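Call for participants: people who clean bathrooms for a living, wanted to argue with a rulebook

Kenport, posted 2023-02-09

Szekeres is writing a code of practice for cleaning robots that work in guest bathrooms. The current draft has 92 rules in it. I was brought in to edit them, and I don't believe a good third will survive a normal working day. We are looking for 30 people who can tell us which ones.
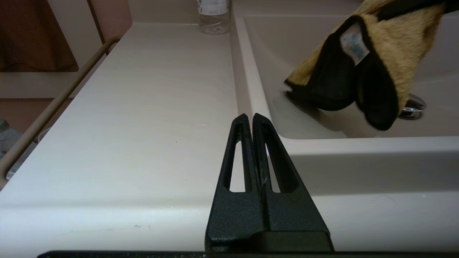
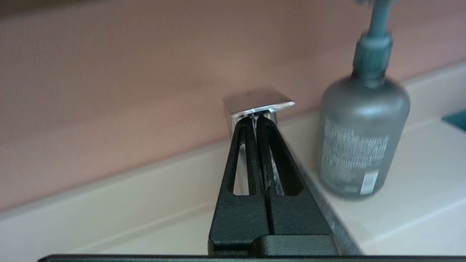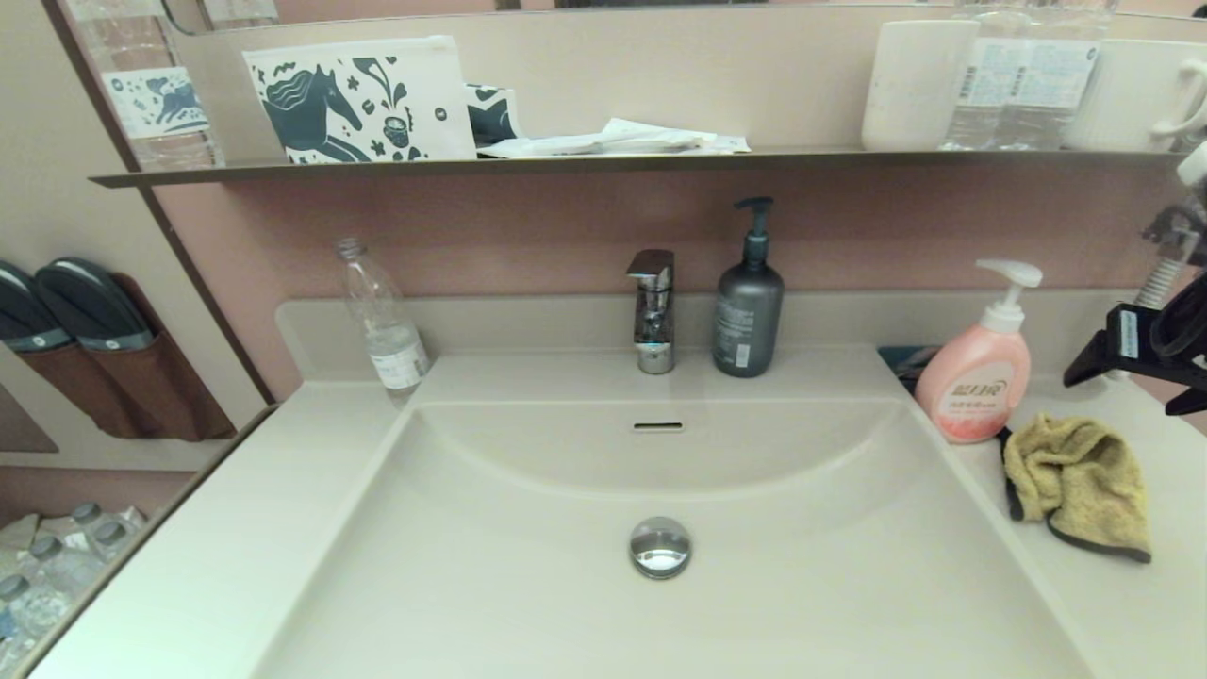
Vanity work: beside the basin, at the faucet, and the counter as a whole.

Most of the draft was written by people who make or sell these machines. It shows. Rule 14 says the work surface "shall be cleared of personal items before operation." Cleared by who? Put where? If a housekeeper has to move every bottle and cup before the robot starts and put it all back after, I would like somebody to explain what has been saved. Another rule wants the robot to keep a "respectful distance" from guest belongings and gives no distance. There is a whole page on how the robot should say hello, and one line on whether the cloth that did the sink may go on to do the faucet.

What you would do

You come to two sessions in Kenport in May, five hours each. In the first you watch a machine work on a bathroom counter and mark up the draft as you go. In the second you sit down with people from Pinton and Overo, who both have wording they want kept, and you tell them what you think of it. They have agreed to listen. I'll believe that when I see it, but they did sign.

Everything you mark goes into the published comments, with your name or without it, your choice.

Who we want

-- Two years or more of paid cleaning in hotels, hospitals, dorms or rentals
-- Comfortable reading plain English rules and writing in the margin
-- Willing to say "this is silly" to a person in a nice jacket

You don't need to know anything about robots. If you like them, fine. If you can't stand them, also fine. Please don't apply if you work for a company that builds or leases them, or did in the last 5 years.

Pay is $200 per session, handed over the same day, plus bus or train fare. Lunch is provided. There is no bonus for agreeing with the draft.

What you should know first

I can't promise your comments will change the final text. The last code I edited collected plenty of good ones and used very few. This time every rejected comment has to be printed with a reason next to it, and I asked for that in writing before I took the job. A code of practice is also not law. A hotel can put the seal on its door and ignore the lot -- which is one more thing I'd like participants to bring up.

To apply, send a few lines on where you have worked and the dumbest rule you were ever made to follow there. No resume needed.

Teemu Koivisto
Editor, draft code of practice

Shares: 30 | Comments: 5
Contact | © 2023 Szekeres | Back to top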